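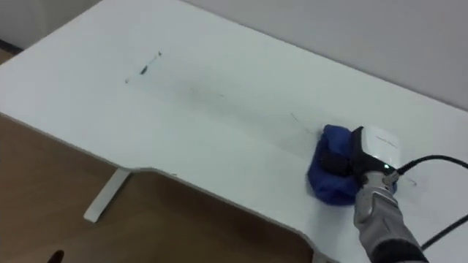 Section 3. Cleaning your Nirner desktop

I get more mail on marker than on anything else in this guide, so let's do it properly! The Nirner top is matte, and matte white shows everything. A dark gray streak with a smudgy blob in the middle is the classic (mine usually come from a pen left uncapped).

1. Clear the desk, right up to the wall.
2. Dampen a soft cloth with up to 3 drops of Noiphan soap.

Print this page | E-mail this page

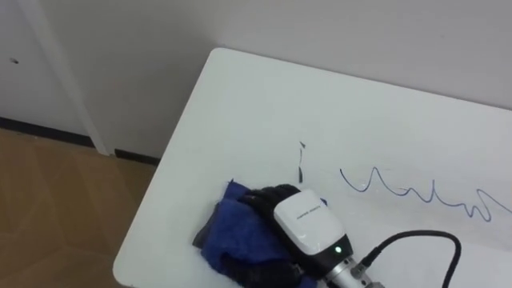
3. Now for the rubbing. Bunch the cloth up and press it flat, and work one mark at a time. I'd do a short stroke first and leave a long blue zigzag for later, especially if it ends in a tangle of scribble.

CAUTION: No scouring pads, please - they leave shiny patches on a matte top.

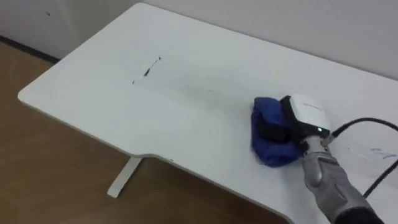
Fig. 3-2. Blue cloth on the desktop, black marker stroke at left.

4. Gray haze left over? Turn to a clean fold and go again.

Note: Don't forget the curved front edge (I always do).

Print | E-mail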